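Handmade, Allegedly: What Does the Word Buy You at a Market Stall?

Project report, second-year Consumer Studies
Group: Stamatia Stergiou, Tomos James, Hina Minhas
Supervisor: Dilwyn Harries
Written up by Stamatia Stergiou

1. Where we started

Our topic was miniature food, meaning the little model cakes sold as ornaments, fridge magnets and birthday presents for people who are hard to buy for. Tomos wanted to do the project on why people love them. I wanted to do it on the card that comes with so many of them. Put "Handmade" on a bit of white card and the same small cake seems to cost more. I had my doubts that anyone could say what the word was promising, and I still have most of them.

The piece we kept coming back to is the pink one with the strawberry on top.

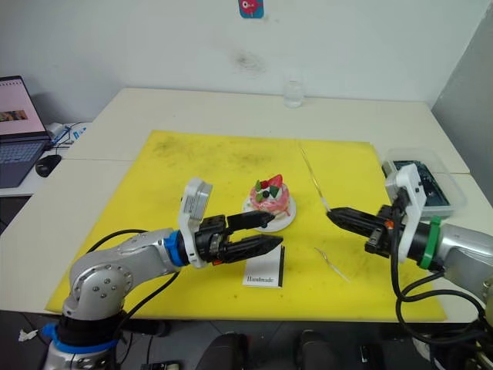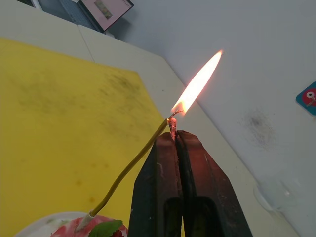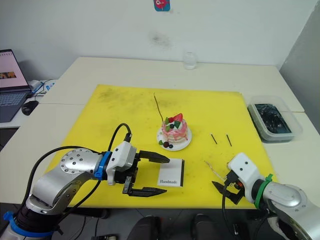
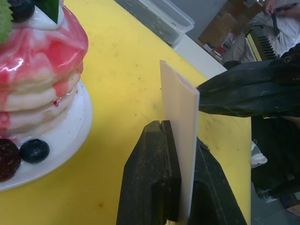
2. What we asked

We settled on three questions. Does the word change what people say they would pay? What do people think it means? And do the sellers mean the same thing by it as the buyers do?

The third question is the one I thought mattered most, and it is also the one we answered worst. More on that in section 5.

3. Method

We ran a table at the Rastitville community market over one morning in February and asked people to look at a miniature cake and tell us a fair price. Half were shown the piece with a card and half without. We had 108 usable answers. Hina kept the tally sheet and Tomos did most of the talking, which may have been a mistake. He is a cheerful bloke who clearly likes the things, and I think some people priced the cake to please him.

We had planned on 200 answers. The rain came in before lunch and the market emptied, so we packed up. Anyone reading our results should keep that shortfall in mind, particularly when we start splitting the answers by age group, which Hina did and which I would have left out.

We also spoke to 12 makers and resellers. Most of these chats were short and held across a trestle table while the seller was serving somebody else.

4. What buyers told us

People shown the card did name higher prices overall. Tomos calls this our main finding. I would call it a hint. The spread of answers was enormous in both groups, and a couple of very generous people in the card group did a lot of the lifting. When Hina took the highest few out of each group the gap shrank enough that I wouldn't want to bet my lunch on it.

The comments were more useful than the prices. When we asked what "handmade" meant, the favourite answer was that one person had made the thing from start to finish. After that came "not from a factory", which sounds like the same answer until you think about it for a minute. A factory is full of people with hands. Several visitors said it meant no two would be identical, and then picked out a flaw in the one in front of them as a reason to pay less.

One woman told us she did not care who had made it as long as the strawberry looked right. I wrote that down in full because it was the most sensible thing I heard all day.

A fair few people judged the colour of the icing before they said anything else. Pink was read as "for kids" by some and as "fancy" by others, and this seemed to move their price as much as any card did. We had not planned for it. If we ran the project again we would need a plain one beside it for comparison.

5. What sellers told us

The sellers were friendly and vague. Rhun Wogan, who trades under the name Otwood, was the clearest. For him the word covers shaping, colouring and assembly, but he buys his berries and leaves in by the bag and sees nothing dishonest about it. "A baker doesn't grow the wheat," was how he put it. Fair enough, although a baker does not usually put a card on the loaf saying he did everything himself, and some of the buyers we met would have taken it that way.

Another seller, stocking pieces from a wholesaler called Lavance, told us the cards arrive with the goods. She had never asked who printed them or on what basis. She was not embarrassed by the question and I am not sure she should have been, but it does leave the word with very little to stand on.

We did not watch anybody make a piece from beginning to end. That is the biggest hole in the report. Dilwyn suggested it in our first meeting and we let it slide, partly through shyness about asking and partly because the bus out to the one workshop that said yes only runs in the early morning. Without that visit we are comparing what buyers imagine with what sellers say, and neither one is evidence of what happens at the bench.

6. Disagreements in the group

Tomos thinks the report is too sour. His view is that people buying a tiny cake know they are buying a bit of fun, and the word on the card is part of the fun. Hina's view is that the price difference is real and would hold up with a bigger sample. Mine is that we measured how people behave when a student with a clipboard hands them a cake and waits for a number. They were not spending their own money, and saying a price costs nothing.

7. If another group takes this on

Get more answers, and get them indoors. Have the person asking the questions be somebody who doesn't know which version is being shown. Use two colours of icing. Go to the workshop, early bus and all. And ask the sellers for their own definition before showing them the buyers' one, as we did it the wrong way around with the first few and they simply agreed with whatever we read out.

The tally sheets and Hina's age group tables are with Dilwyn for anyone who wants to check our sums.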